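News > Technology > Home robotics

SERVICES AND KITS

Burnimness opens rental of hand-held gripper kit for home recording

The firm Burnimness has started to rent out a pair of hand-held grippers with which people can record everyday household tasks for the training of robots. The kit, which carries the name Orolgate, was until now only for sale to laboratories. From June it can be hired by the month, and the first customers are small companies that want recordings from real homes but do not have a robot of their own to place there.

The renter receives two grippers, a charging station, a padded case and a printed guide of 50 pages. A person holds one gripper in each hand and does the work with the jaws instead of the fingers. The recordings go afterwards to the Burnimness service, where they are checked and returned as files that are ready for training.

The price is 197 euros per month for the pair. The checking service is included for the first month, and after that it must be paid separately. Burnimness also asks for a deposit, but it did not wish to say how large this is. It depends on the country, according to the sales page, and on how many pairs are taken.

Small things are the difficult part

The first larger customer is Gevulside, a company which prepares training material about tidying and sorting. It has used the kit in bedrooms, kitchens and hallways and has shared its experience with us.

According to Gevulside, a new user needs one morning before the movements become calm. Large and soft objects go well from the beginning. A towel can be folded in the first hour, though not nicely. Jewellery, keys and coins are another matter. A chain slides away when the jaws close too fast, and a thin ring lying flat on a sheet must be taken from the side with the very end of the pad. The company advises its people to open the jaws wide, come down slowly and only then close.

In one of its tests a group of tasks with small objects was sent for checking, and 94 per cent of the recordings were accepted. The rejected ones had mostly the same fault: the hand had moved so quickly that the objects became unclear. Gevulside says that it now asks for slower work in all tasks, also in the easy ones. This makes the day longer and costs more in wages, but fewer tasks must be repeated.

The company was less satisfied with the guide. It explains very well how to charge and how to clean the pads, but the chapter about choosing tasks is short and the examples are all from the kitchen. For bedrooms Gevulside wrote its own list. Sorting of bracelets and rings on a bed is on this list, with a plastic box as the place where they are put together.

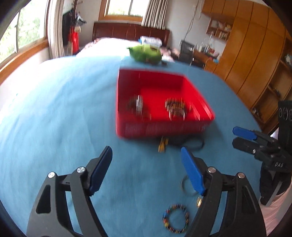
What the buyer should compare

Burnimness is not alone in this market. Bakilana offers a similar kit, which is sold and not rented, and which comes with a longer guarantee. Who plans to record for a whole year will probably pay less with Bakilana. For a short project the rental is easier, and the kit can be sent back after the first month without a further fee.

The two offers differ also in the question of ownership. With Bakilana all recordings stay with the buyer. With Burnimness the renter keeps the rights, but the firm may store copies for 2 years to improve its checking. This can be refused, and the box for it is on the second page of the contract. It is easy to miss, so we recommend to read that page before signing - especially when the recordings are made in the home of another person, who should also give permission in writing.

Delivery takes longer than the sales page promises. Gevulside waited three weeks for its second case, and the replacement pads, which wear down with daily use, were not in stock when it ordered them. Burnimness answered to our question that more pads are on the way and that each case will in future contain a spare set. Customers who already rent the kit will get the set by post and do not need to apply for it.

A version with one gripper only is planned for people who want to record simpler tasks. The price has not been decided yet. Orders for the pair are taken through the website of Burnimness, and the support line is open from 9 in the morning until 4 in the afternoon.

Tags: grippers, rental, training data, household

Contact the newsroom | Copyright and terms | Back to top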